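Robot fans in Boltville get a real treat this spring. Istano, the small software shop on Mercado Street, has opened up Flareo, its tool for steering a simulated robot arm by remote control - and anyone can sign up to drive.

The idea is simple and pretty wonderful. You sit at a desk with a hand controller, the arm on screen follows your wrist, and every move you make gets saved as a lesson. String enough of those lessons together and the robot starts trying the task on its own. Istano has 165 recorded runs so far and wants 1000 by June.

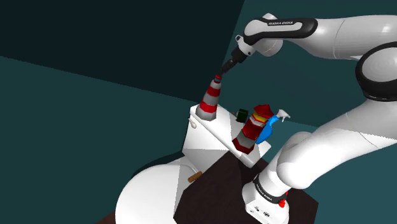
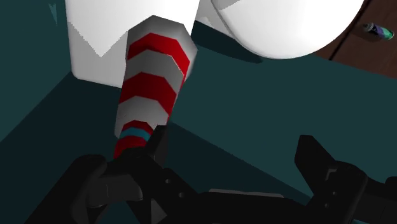

Flareo's simulated arm and gripper at work by the striped cones.

Felicidad Maglaya would like to see beginners get more practice before their runs count. Her first seven tries were all over the place, she told us, and she worries that a robot taught by shaky hands will pick up the shakes too. She still stayed for two hours and plans to come back!

Istano keeps the messy runs in a separate folder, and drivers can redo any run they don't like before it is saved. Reynaldo Quiambao runs the sign-up desk, and the first open session is Sat 5 March at the Istano office. Spots are free, controllers are provided, and kids are welcome with a grown-up.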